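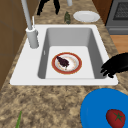
3.2 Household water use and the evening peak

The households in the Skivau sample were asked to keep a water diary for two weeks in November. Of the 80 households approached, 41 returned a diary that could be used. The rest were either left blank after the first few days or gave only daily totals, which could not be matched to the hourly meter readings.

Kitchen use made up a larger share of the evening peak than we had expected from the earlier survey (Nadar and Bogale). In that survey, people were asked to recall their habits over the past month, and most named bathing and laundry as the main uses. The diaries show many short draws between 5 p.m. and 8 p.m.: rinsing vegetables, filling pans, washing up in stages while food is cooking. Few of these draws are long. Respondents seem to forget them when asked later, and several wrote in the margin that they had not realised how often they turned the tap on.

Figure 4 sets out the hourly pattern for diary households against the metered supply for the whole district. The two curves follow each other closely until late evening, when the district curve stays higher. We think this is explained by the small restaurants along the Shenoy road, which are metered with the housing and close late. They were not part of the diary study and we have no separate readings for them.

Figure 4. Hourly water use, diary households and district supply, November.

Washing-up habits differed more between households than any other kitchen use. Households that filled the basin and washed everything together used less water than those that washed under a running tap, as Loretti also found. Household size had a weaker effect. Some large families used very little, mainly where one person did all the washing up after the meal.

Storage also matters. Homes in the upper streets keep a tank of 300 litres, and a few have one of 2000 litres shared between neighbours. In these homes the meter records the refilling of the tank and not the use itself, so the diary times and the meter times can be hours apart. We left them out of the hourly comparison but kept them in the weekly totals given in Section 3.3.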